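How to Line a Boxy Enclosure with Wallpaper (and Put a Print on the Floor)

Posted Saturday, May 23, 2020 by Uriel Ledesma

I love a patterned room, and I love it even more when the room is small enough to finish in an afternoon. Three walls, one floor, aluminum corners, no ceiling to fight with. If you have ever papered a real bedroom with slanted ceilings you will understand why I was grinning the whole time.

A few of you wrote in after the drawer liner post to ask if the same thing works on a bigger box with a metal frame. It does, but there are some differences, mostly at the corners.

What I used

Leftover wallpaper in two patterns (mine were ends of rolls from Tratano)
A printed sheet for the floor
Sunlow ready-mixed paste, the small tub
A Brorier snap-off knife and a fresh pack of blades
Metal ruler, pencil, soft cloth, plastic smoother
120 grit sandpaper
Low-tack tape

You don't need a pasting table. I used the back of an old closet door laid across two stools.

Picking the patterns

I spent way too long on this part and I regret nothing. My first idea was the same paper on all three walls. I taped it up dry, walked away, came back, and it looked like the inside of a gift box. Not terrible! Just a bit flat.

So I went with two papers that share a background color. As long as the grounds are close (both of mine are pale and a little creamy) you can get away with very different motifs on top. The paper with the small motifs in vertical stripes went on the back and the large medallions went on the sides. I tried it the other way too, and the big pattern on the back wall grabbed all the attention.

The floor is where I let myself go a little wild. Brown on the walls, so I wanted something cooler underneath, and a gray leaf print did the trick. It has orange blossoms scattered through it, and without those I think the whole thing would be pretty sleepy. If your walls are busy, look for a floor print with plenty of white showing.

Tape everything up dry before you open the paste. Leave it overnight if you can stand to.

Prepping the panels

Take the wall panels out of the frame if yours come out. Mine slide, so that was easy. Wipe them down, let them dry, then go over them lightly with the 120 grit. You only want to take the shine off. Wipe again — the dust will make lumps under the paper and you'll see every one of them when the light comes from the side.

Measure each panel separately, even the two that are supposed to be the same. My back panel is 367 mm tall (the frame is metric, so I stayed metric and saved myself the fractions). I cut the paper at 397 mm, which left 15 mm spare at the top and 15 mm at the bottom. That felt generous while I was cutting and exactly right once the paste was on and everything was sliding around.

Cutting

Start with the back wall. Find the middle of the panel, draw a light pencil line from top to bottom, and decide if you want a stripe sitting on that line or the gap between two stripes. I put a stripe on it. Then work outward, so whatever partial stripe you end up with at one corner is the same width as the one at the other corner.

For the sides, lay the two pieces next to each other on the table, face up, and line up the medallions before you cut the second one. I skipped this on my practice box last November and one wall had its motifs sitting half a repeat higher than the other. I could never un-see it.

Change your blade more often than you think you should. Pasted paper drags, and a dull blade tears it.

Pasting and smoothing

Brush the paste on the panel or on the paper, whichever the roll label says. Mine said paper. Fold the pasted sides loosely together and leave it to soak for the time on the label, then unfold and hang from the top edge down. Smooth from the middle out toward the sides. If you get a bubble, lift the nearest edge and bring the paper down again. Please don't stab it with a pin yet! Most little bubbles flatten out as the paper dries, and a pinhole in the middle of a pale background shows up more than you'd expect.

Wipe any paste off the face right away with a damp cloth. Dab, don't scrub.

I left my panels flat on the door overnight before trimming. Press the ruler down hard along the panel edge and cut away from you in one pass.

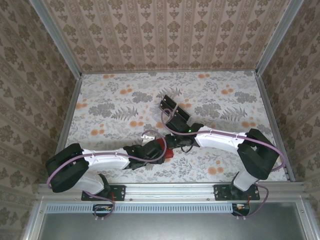 Striped damask on the back wall, brown medallions on both sides, and the fern print on the floor.

Corners and rails

Now the bit people asked about. In a regular room you wrap a sliver of paper around the inside corner and overlap the next piece on top of it. With a metal post in the corner you don't have to do that at all, and I wouldn't try. Trim each panel so the paper stops at the edge of the post and let the brushed aluminum be your trim. I like how it looks against the old-fashioned patterns, kind of like a picture frame around each wall.

If your panels sit in a slot, check the fit before you commit. Paper plus paste adds thickness, and one of my side panels got so tight that it scraped up a curl of paper on the way in. The fix was to trim the paper back a hair on that edge so only bare panel goes into the slot. Slide it in slowly, with a strip of low-tack tape folded over the paper edge, and pull the tape off when it's home.

If your panels don't come out, paper them in place and tuck the edge against the post with the corner of the smoother. Then trim with the knife held almost flat. It's slower and your knees will complain, but it works.

The floor

I don't paste floors. They get dirty, they get scratched, and I get bored and want a new print. Cut the sheet a touch bigger than you need, lay it in, crease it against the bottom rails with your fingernail, take it out and trim along the crease. Put it back and tack it at the corners with low-tack tape folded under.

Before you trim, slide the sheet around and see where the flowers land. Prints like mine usually bunch up in some spots and thin out in others, so it's worth a minute of nudging. If it's fabric, iron it first. If it's paper, roll it backward around a tube for an hour so it stops trying to curl up at you.

A few leftover questions

Can you use peel-and-stick? Sure, and I have. Get a friend to hold the far end. For the back wall with stripes I still prefer paste, just for the sliding time.

Does it need sealing? I didn't. A clear matte coat would make the walls easier to wipe down, but test it on a scrap first, as some of them turn a pale paper yellow.

How much paper does it take? Less than you'd guess. Ask at the store for roll ends. Mine came out of a bin by the register, and I have enough of the medallion one left over to do the inside of the hall closet, which I'm starting as soon as I find the other stool.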